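El paso del Zendier y la retaguardia olvidada

Jong-dae Ok

La historiografía militar ha tratado la retirada de Um como un episodio menor, apenas un párrafo entre la pérdida de la ciudad y la firma del armisticio. Los partes conservados en el archivo municipal de Nadex obligan a revisar ese juicio. La columna que abandonó Um en la noche del 6 de agosto llegó al río con la mayor parte de su artillería y con los enfermos en los carros, circunstancia que los vencedores nunca lograron explicar en sus propios informes.

El general al mando del ejército del norte había establecido su cuartel en Zirnix, a dos jornadas de marcha, convencido de que la guarnición resistiría hasta agotar los víveres. Su plan consistía en cerrar el camino real y aguardar. No dispuso, en cambio, vigilancia alguna sobre la senda de los carboneros, que bordeaba la sierra por el oeste y desembocaba en el vado del Zendier. La senda figuraba en los mapas de la época como intransitable para ruedas. Los ingenieros de la plaza llevaban tres semanas ensanchándola.

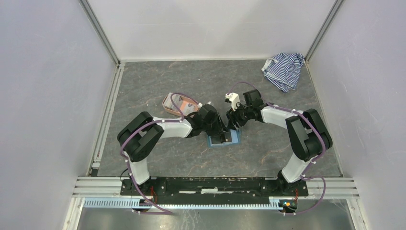 La marcha nocturna

El orden de salida se fijó por escrito. Abrían la columna dos compañías de cazadores, seguían los carros del hospital y los cañones de campaña, y cerraba el batallón provincial, con 885 hombres en lista y una cantidad menor en condiciones de combatir. Las ruedas se envolvieron en arpillera. Se prohibió el tabaco y se ordenó que los caballos que relinchasen fueran conducidos al final.

El diario del capellán, cuya transcripción se publicó con notables omisiones, refiere que la lluvia comenzó antes de la medianoche y no cesó hasta el segundo día. El agua retrasó a los carros, aunque también ocultó el ruido del movimiento a los puestos avanzados del enemigo. Cuando una patrulla de caballería se aproximó al amanecer a las murallas de Um, encontró encendidas las hogueras de los bastiones, que un destacamento de siete soldados había mantenido durante toda la noche. De esos siete se conocen cinco nombres.

La noticia de la evacuación llegó a Zirnix a primera hora de la tarde. El general vaciló. Creía probable una estratagema destinada a alejarlo del camino real y solo autorizó la persecución de un regimiento ligero, sin piezas de artillería. La correspondencia que mantuvo con su gobierno en las semanas siguientes insiste en que disponía de informes contradictorios; ninguno de esos informes ha sido localizado.

El combate del vado

El Zendier, de ordinario vadeable en agosto, bajaba crecido. Los ingenieros tendieron una pasarela con las vigas de un molino cercano, suficiente para la infantería, y los cañones hubieron de cruzar arrastrados con maromas desde la orilla opuesta. La operación exigió toda la tarde del segundo día. Fue entonces cuando el regimiento perseguidor alcanzó la cresta que domina el valle.

El batallón provincial se desplegó en dos líneas detrás de las tapias de un huerto, con el flanco derecho apoyado en el molino. El terreno favorecía al defensor en un único aspecto: la ladera obligaba al atacante a descender por un camino hondo, en el que no cabían más de cuatro hombres de frente. El primer asalto fue rechazado a corta distancia. El segundo alcanzó las tapias y se combatió en ellas a la bayoneta hasta el anochecer.
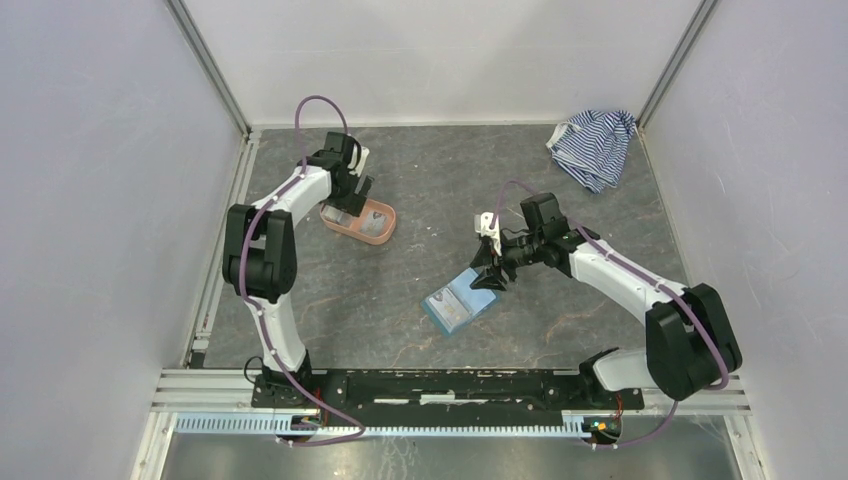
Las bajas del batallón ascendieron a 148 entre muertos y heridos, según el estado firmado por el ayudante al día siguiente. Las cifras del regimiento atacante resultan más difíciles de establecer, pues su coronel agrupó en una sola relación los caídos en el vado y los enfermos por fiebres de todo el mes. Los registros parroquiales de la ribera consignan entierros de ambos bandos en una misma fosa, próxima al molino, cuya situación exacta se desconoce.

Ya de noche, los supervivientes cruzaron la pasarela y cortaron las amarras. De las piezas de artillería que habían salido de Um se perdieron dos, volcadas en el cauce. El regimiento permaneció en la orilla y no volvió a tomar contacto con la columna.

Una memoria disputada

Las consecuencias políticas superaron a las militares. La supervivencia de la guarnición permitió al gobierno de Nadex acudir a las negociaciones con un ejército en pie y conservar la margen izquierda del río, que el tratado reconoció como frontera. Los historiadores del norte atribuyeron el resultado a la impericia del coronel perseguidor. Los del sur prefirieron la figura del gobernador de la plaza, a quien se erigió una estatua ecuestre, pese a que el gobernador había salido de Um en carruaje una semana antes de la evacuación.

El comandante del batallón provincial no recibió distinción alguna. Pidió en dos ocasiones que se concediera una pensión a las viudas del vado y en ambas se le respondió que el expediente carecía de los certificados oportunos. Murió retirado, en una casa alquilada de Nadex, y sus papeles pasaron a una sobrina, que los entregó al archivo en seis legajos sin inventariar.

La catalogación de ese fondo concluyó el 1/5/18 y ha puesto a disposición de los investigadores los estados de fuerza, el borrador de la orden de marcha y un croquis del vado trazado a lápiz. El croquis sitúa el molino cien pasos aguas abajo del lugar que señala el monumento actual. De confirmarse sobre el terreno, habría que reconsiderar también la posición de la segunda línea y, con ella, el relato del asalto final que han repetido los manuales. El legajo quinto, compuesto por cartas en parte ilegibles a causa de la humedad, continúa pendiente de restauración.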